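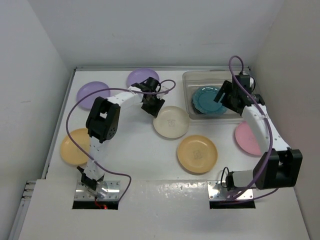

Le laboratoire Vukham a présenté en février une méthode d'apprentissage pour le rangement de vaisselle à deux bras, mise au point avec l'atelier Bevano. Baptisée Zanport, elle repose sur 2702 démonstrations réalisées en téléopération, avec des assiettes de couleurs et de formes variées et un bac en plastique transparent.

Les parois transparentes gênent souvent l'estimation de profondeur. L'équipe s'en passe : le modèle prédit directement les trajectoires des deux pinces à partir des images couleur, par séquences courtes recalculées en continu. Une première version avait été entraînée sur 600 démonstrations seulement, avec un seul bras actif à la fois.

Les essais ont été menés sur 3 postes identiques, avec 5 dispositions de départ absentes des données d'entraînement. Selon le laboratoire, les échecs restants concernent surtout les assiettes superposées, que la pince saisit parfois ensemble.

Le code doit être publié sur le dépôt du projet Işık. Les données suivront après relecture.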